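Ticket 1204
Queue: Memorial pages / public site
Product: Rirosance obituary publishing, Denside hosting
Reported by: Rustad Funeral Home, front office
Assigned: Wenjie Liao
Status: Resolved, follow-up open

Summary
Survivor lists are cut short on published notices. The full text shows in the editor and in the print proof, but the web page stops partway through the list of grandchildren. One family noticed before the service and called the office.

Steps to reproduce
Open any notice with a "Survived by" block longer than 1000 characters. Publish. View the public page while logged out. The text ends at the last full word before the limit. The service time and the memorial donation line, which come after the block, still display.

Entry 1, Liao, 9:10 a.m.
Reproduced on the test site with a copy of the reported notice. Stored record is complete, so no text has been lost. Browser makes no difference. Clearing the page cache makes no difference.

Entry 2, Liao, 10:45 a.m.
Checked the newspaper feed for the same notice. The feed carries the whole list, including spouses in parentheses. The fault is in the page template – the November update added a length setting to the family block and gave it a default value. Notices published before the update are fine until someone edits and republishes them.
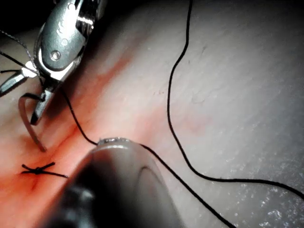
Entry 3, Holmgren, 1:20 p.m.
Raised the setting on the test site from 1000 to no limit. Long notice now displays in full. Found a second problem while checking: a name with an accented first letter drops to the end of the list when "sort by name" is on. My own first name does it. Sorting should be off by default in any case, as families give the order they want and expect it kept.

Entry 4, Liao, 2:05 p.m.
Agreed on sorting. Turned it off for Rustad. Template change pushed to the live site at 2:00 p.m. Republished the 3 notices the office listed. All of them now match their print proofs line for line.

Entry 5, Rustad front office, 3:30 p.m.
Confirmed on our end. The family has looked at the page and is satisfied with it. Can you tell us whether older notices need to be redone by hand?

Entry 6, Liao, 3:50 p.m.
No. Pages rebuild the next time they are opened. If one still looks short, use Republish in the editor and leave the text alone – pasting it in again strips the line breaks between children and grandchildren.

Follow-up
Accented name sorting moved to its own ticket, assigned to Holmgren. Zurkar import tool has a separate limit of 400 characters on the "Preceded in death by" field. Not reported by any customer yet. To be checked before the next template update.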